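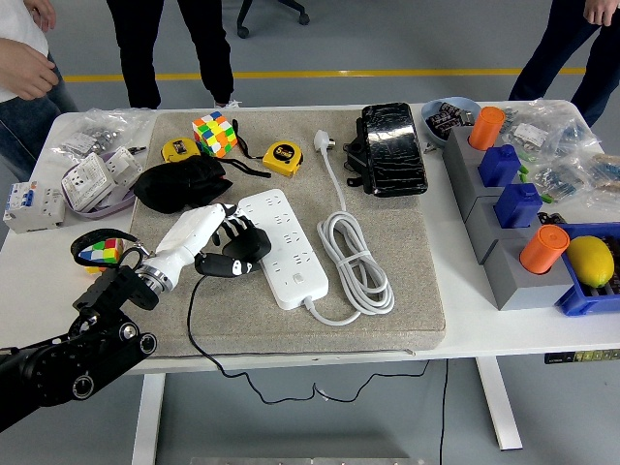

March, just after lunch, rearing room

Eggs! Proper eggs, in rows and ones and untidy little clusters, all along the undersides of the broad bean leaves in the Fanetti cage. I'd more or less given up on this lot of hoverflies (they had done nothing but hover under the lamp and sulk on the mesh for days) and then I lifted a leaf to check the aphids and there they were, white and slightly ribbed, each one tucked right beside a colony. Changes since the last entry: fresh pollen ground much finer, sugar water moved up to head height, and the lights set to 16 hours with a dim stretch at each end. The dimming runs off its own timer and it's already a squeeze at the socket, so before we add the second shelf I want a long white power strip like the one lying on the grey felt pad, with the two columns of outlets and the little square switch near the end. Its lead should go up the back of the rack, well clear of the water trays. Hanne, if you're ordering, please add it to the list.

I marked the leaves with a dot of white paint on the petiole so we can follow them day by day. Please don't trim the beans, even the scruffy ones. The scruffy ones have most of the eggs.

Pollen, because everyone will ask. Same bee-collected stuff as before, from the tub in the freezer door, but put through the spice grinder and then the fine sieve. The old way left lumps and I think the flies were simply not getting much out of them. After the change I watched a female feed for ages, mouthparts going like a sewing machine, and her abdomen was visibly yellow by the end of the morning. Lovely thing to see. Scatter it thinly on the blue card, a pinch at a time, and throw away what's left in the evening before it goes damp.

Flowers. Estrella brought in a tray of sweet alyssum and a tray of coriander gone to flower and we put them in at opposite ends. Nearly all the feeding has been on the coriander. I'd have bet money on the alyssum! Could be position, the coriander end gets more light, so I swapped the trays at ten this morning and will look again tomorrow. If they follow the coriander across I'll believe it.

Aphids. Peach-potato on the peppers is fine, pea aphid on the beans is more than fine, it's a plague. A count of one average bean plant (tapped over the tray, photographed, counted from the print with a pencil) came to nearly 2,000, which is far more than a few hoverfly larvae will get through and probably enough to kill the plant before they pupate. So: thinner infestation next time. Start each pot with a small brushful and wait.

Mishra sheet. I've been using Védís's version of the Mishra rearing sheet, the one with the feeding column on the left, and it's much better than the old one, but the box for "adults seen" is hopeless. They move. You count the same fly over and over and feel very pleased with yourself. I suggest we only log dead adults from the floor and work backwards from the number put in. We started this cage with 100 pupae, and I have the empty cases in a labelled pot, so the sum can be done whenever somebody has the patience.

3 pm

Moved one marked leaf to a Petri dish with damp filter paper to watch the hatch under the low-power scope. Asger thinks we'll miss it however we do it. Probably true. I've left the dish in the Liser cabinet on the middle shelf, lid loose, with a strip of bean stem and plenty of aphids. If you open the cabinet, shut it gently, the top seal is coming away again and the temperature wanders when it isn't pressed home.

The larvae, when they come, are going to need separating fairly early. Last time we left them together and they ate each other as happily as they ate anything else. Small pots with a scrap of mesh, one larva each, aphids brushed in morning and evening. It's fiddly work but I rather love it, you get to know them. They swing their front ends about like somebody feeling for a light switch in the dark, bump into an aphid, lift it clean off the leaf and drain it. I could watch it all day and on one occasion more or less did.

Brollby. Baldur rang about the pepper tunnels. Aphids already showing on the plants nearest the door, very early for them, and he'd like to know if we can have anything ready. I said eggs yes, larvae soon, promises no. What he can do in the meantime is get flowers in between the rows, and he's keen. I told him coriander and then worried all the way back up the stairs that I was basing this on one cage and one tray. So the swap tomorrow matters a bit more than it did this morning. He also asked about ants. There is a nest under the path by the water butt and they're up on the peppers tending the aphids, which won't help our larvae at all. Asger has an idea with sticky bands on the support strings. Worth trying on a single row first.

To sort out:

Second Fanetti cage: zip is stiff, rub candle wax on it.
More broad beans sown in the deep pots, staggered, a few each time.
Blue card is running low, and the yellow got ignored completely.
Label the freezer pollen with when it was opened (my fault).
Ask Estrella whether the coriander seed was treated with anything.

6 pm

Checked the dish once more before leaving. No hatch, but one egg has gone greyish and you can see something folded up inside it if you tilt the light. Turned the lamp down by hand as the dimmer had stuck. Védís is in first tomorrow, so: look at the dish before you do anything else, and ring me if it's moving!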